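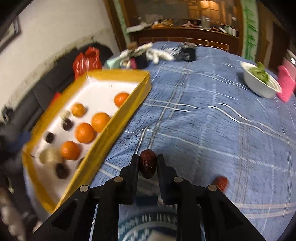 June, bench notes, 4:40 pm

Extension table day! The Irnix runners finally went into the dining table and I'm thrilled with how they glide. Closed length is now 1,310 mm, and with the leaf in we gain 465, so two more chairs fit without anyone straddling a leg.

Tudur reckons families want one table that does homework, breakfast and the big holiday lunch, and I agree, so the top gets the hardwax finish and no gloss. Depth at 800 felt generous with plates down both sides and platters in the middle (tried it with our own lunch dishes, very scientific).

Still bugging me: the leaf sits a hair proud on the window side. Kerttu thinks it's the dowel, I think it's the runner screw. Swap the screw first, 20 mm instead of the long ones.

Colour samples from Fomska are on the rack. Love the grey one!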